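Paid participants wanted: household & shop-floor chore sessions, Drastbridge

Prukix is hiring short-term participants for our chores study. Posted July 2024. Open till filled, so apply soon pls.

What we're after: people who tidy, sort, pack, put away. Ordinary people. You do small jobs with a gripper in each hand and we record how you do them. The recordings go into training and testing robot arms that are, frankly, still pretty bad at this stuff.

Can machines do chores yet? Some. Under good conditions. Ours will pick up a box from a known spot all day long. Give it a soft tube, a sock, a bag with a twist in it, a bin that got nudged a little to the left, and things go downhill. Last November we ran our arms on a list of 40 everyday tasks, half from homes and half from store back rooms. They finished 13 without a person stepping in. Folding was a disaster. Restocking a shelf was OK until the packages were different sizes. So we need a lot more examples from people, and from all kinds of people, not just our own staff who have got weirdly good at it.

THE WORK

You sit at a table. Task card comes up, you do the task, reset, do it again. A lot of it is small containers and bathroom or kitchen items. Put it in, take it out, stand it up, lay it down. Some days it's shop tasks: sorting returns, filling trays, facing products on a shelf.

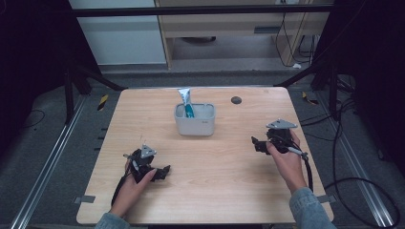 Tabletop station, bin task with toothpaste tube. One gripper per hand.

Grippers take some getting used to. Most people are clumsy for the first hour and fine after lunch. You don't need to be fast, we would rather have normal speed and normal mistakes. If you drop something, pick it up and carry on. Dropped items are useful to us, please don't apologize to the table.

You will be repeating yourself. A lot. One task can run most of a morning with the object moved a bit each time. If that sounds like torture, this isn't the job for you and no hard feelings.

HOURS AND PAY

- Sessions are 5 hours including a paid lunch break and short breaks whenever you need one
- $164 per session, paid the Friday after
- Two sessions a week minimum, four max
- Morning or afternoon start, tell us which
- First session is training, same pay
- Parking free behind the building. Bus stops out front

WHO CAN APPLY

18 or over. Able to sit and use both hands for a good stretch of time. Left handers very welcome, we are short on left handers. Wide range of hand sizes needed, small hands especially.

No tech background needed. Retail, warehouse, cleaning, home care, laundry, food prep experience all a plus, becuase you'll know how the job is really done and the engineers mostly don't. Raising kids counts.

Please skip this one if you have a current wrist, elbow or shoulder injury. Grip work adds up. We'll also ask you to stop if anything starts hurting, and you still get paid for the full session.

WHERE

Farquharson Building, Drastbridge, ground floor. Step-free entrance on the parking lot side. A second site at Ondach opens later in the year, say on your application if that would be easier for you and we'll keep you on the list.

PRIVACY

We record hands, table, objects, and the movement of the grippers. Your name isn't stored with the recordings. Consent form gets sent ahead of time, read it at home, ask us anything. You can quit at any point and you're paid for sessions done.

ARE YOU TRAINING YOUR OWN REPLACEMENT?

We get asked this every week, fair question. Our view: a machine that can be left alone with a full laundry load or a mixed stockroom cart is a good way off. Nearer term is boring stuff like moving the same few items between the same few bins. We can't promise what that does to jobs down the line and won't pretend to. If you're not comfortable with it, don't apply. If you have opinions about which chores a robot should take first, bring them, there's a sheet on the wall by the coffee and it's getting long. Scrubbing the oven is winning.

TO APPLY

Use the form on the Prukix jobs page, pick "Chores study, Drastbridge". We need: your name, phone or email, which days you can do, left or right handed, any chore-type work you've done paid or unpaid. No resume. No cover letter. We call back with in a week, usually sooner. Short visit first to try on the grippers, see the stations and decide if you want in.

Bring a friend if they want to apply too, but they need to fill out there own form.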